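Zonomby opens its share offer to small investors

2025-09-10 | By the Zonomby press desk

14 shares | 2 comments

I've been itching to send this one out! Zonomby, our textile finishing firm in Osden, is selling shares to the public for the first time, and the offer is open from this morning. Talpur is handling the applications, so please send forms to them and not to me (I'd only lose them).

We're putting 4000 lots on sale, and you can apply for as few as two. I pushed hard for that. Plenty of our customers run market stalls and small shops, and I wanted them to be able to buy in without emptying the till.

So what's the money for? Mostly a new dyeing hall next to the old one, with four lines for cotton and blended cloth. We took on extra orders in August and had to turn a few good ones away — that hurt, I can tell you. Part of the cash will also pay off our loan from Gukitz, which has been sitting on the books far too long. When we asked our trade buyers whether they'd like an early look at the prospectus, 2128 said yes, and the phone has hardly stopped.

If your application is too big for what's left, Talpur will scale it back and return the difference to your bank account. We plan to pay a dividend once the new hall is running, though I can't promise a figure yet and I won't pretend to. Our trade is cloth, right down to a crumpled red-pink piece in a round pink basin by the sink, and the prospectus has a chapter on how we earn our keep from it. Ask Talpur for a paper copy if you don't like reading on a screen — I don't either.

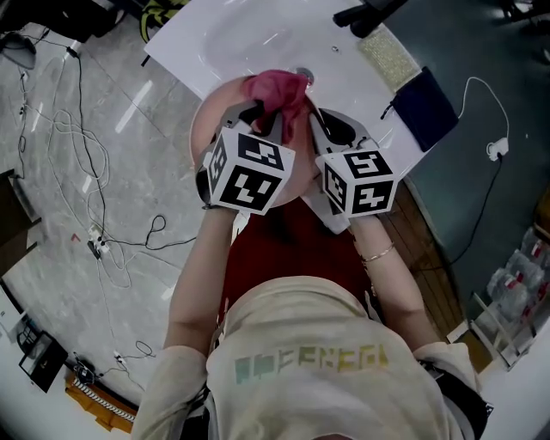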